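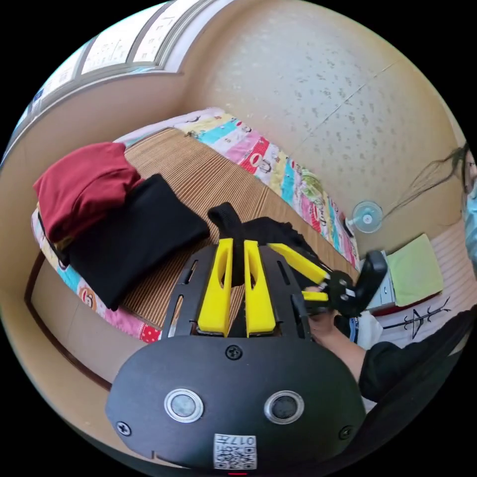

Divya Kotian wanted to know, before she read another word from me, whether the spring dates went ahead as booked and whether the bands got paid on the night. Yes, and yes! Every band on the spring run had its money before load-out, and I've got signed slips for all of them if the fund would like copies.

Shows > Jostby Small Rooms Tour > Reports to the Fund

Last updated: 22nd May

So, where we are. The plan we sent you in the application was to put touring bands into rooms that don't usually get them, with a local opener on each bill, and to keep tickets cheap enough that a teenager could come without asking anyone for a loan. The first leg was three shows, all headlined by Nygård, and it's done. The second leg is Utamell's, and it goes out in June.

Jostby was the best night, and I'd say that even if it weren't my hometown. We sold 117 tickets in a room I had privately expected to half fill, and the opener (Hok-lam Wei's new band, playing their second show ever) had people right up against the monitors by the third song. Hok-lam has already been asked back by the room for a date that has nothing to do with us, so I can't claim it, but I'm going to mention it anyway.

The second stop was harder going. The crowd was smaller and older and stood well back, and Nygård played a quieter set to suit it, which I thought was a smart call on their part. We lost money on that one. It's in the spreadsheet under "door shortfall" and I covered it out of the contingency line, as we'd agreed. The third night sold 111 and would have sold more if the poster hadn't gone up with the wrong door time on it - my mistake, I proofed it late and on my phone. We fixed the online listing the same afternoon, but the paper ones stayed wrong. 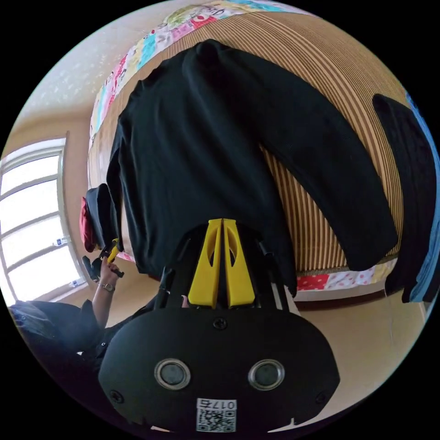

Equipment took more of the budget than I'd guessed and less than Chin-lung Lau had warned me it would. We hired a PA from Fodex for the whole leg instead of relying on whatever each room had in the closet, and I'd do it again in a heartbeat. The sound checks went from an hour and a half of hunting for a working cable down to something civilized, and the openers got a real check too, which hardly ever happens to openers. The van was the expensive bit. Fuel went over, parking went over, and I had nothing in the budget for tolls at all. Please see my note in the second tab, where I've moved a little from print to transport. If you'd prefer I ask first next time, just tell me and I will.

Tien-fu Sin ran the merch table on all three nights and kept a running sheet of what people asked for. Small shirts went first every time. Vinyl barely moved, though a few folks wanted cassettes, of all things. I passed the sheet on to Utamell so they can print accordingly, and they've already changed their order.

A quick word on the openers, as your letter asked about them specifically. We had more bands apply than we had slots, by a long way, and picking was no fun. Fotini Karamanlidis and I listened to everything separately and then compared lists, and where we disagreed we went with the band that had played fewest shows. It's a rough rule. One or two of the bands we turned down were better than ones we took, and I've written to them about the June leg.
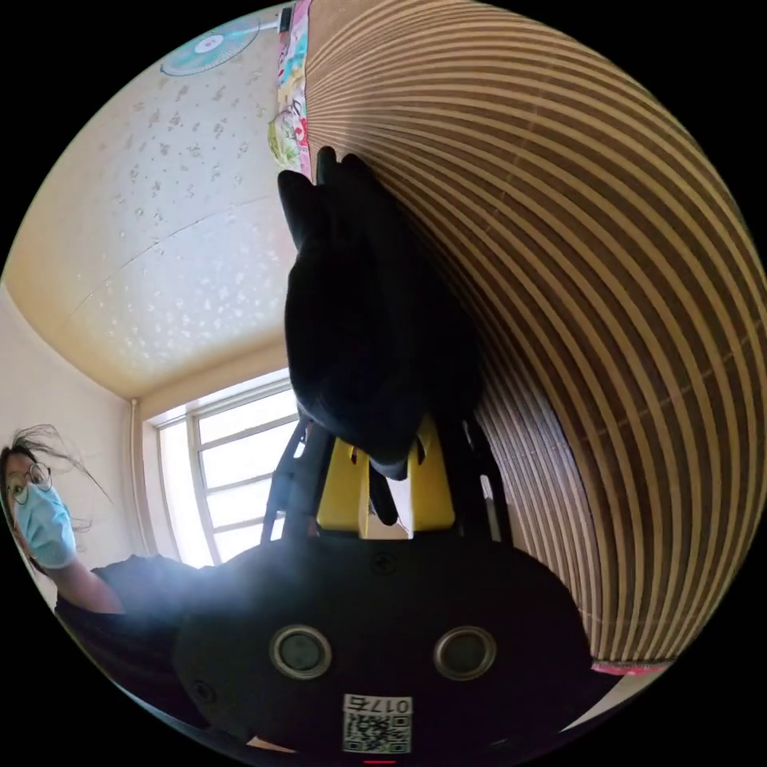
For the Utamell dates we're changing how we lay out the stage. On the spring leg the opener's gear ended up all over the headliner's marks, and changeovers ran long every single night, worst of all in Jostby. This time each band gets its own color of floor tape, and after some back and forth we've gone for a bright yellow for the openers, pretty much the yellow of those two gripper fingers in the photo, against black for the cable runs. It should be easy to find with the house lights down. I'm hoping to get changeovers under twenty minutes and I'll report back either way.

What I still need from you: the go-ahead on the transport change, and a yes or no on whether leftover print money can go toward paying openers a bit more in June. I'd love a yes. Two of them are driving a long way, and the current fee won't cover much past gas and a sandwich.

Ticket sales for the June leg opened last week and are ticking along - slower than Nygård's at the same point, but Utamell's crowd tends to buy late and I'm not worried yet. I'll send the settled accounts for the spring leg separately as soon as the last Fodex invoice comes in.

Related items
Utamell: June dates and openers
Nygård at Jostby: set list
How to apply for an opening slot
Spring leg budget notes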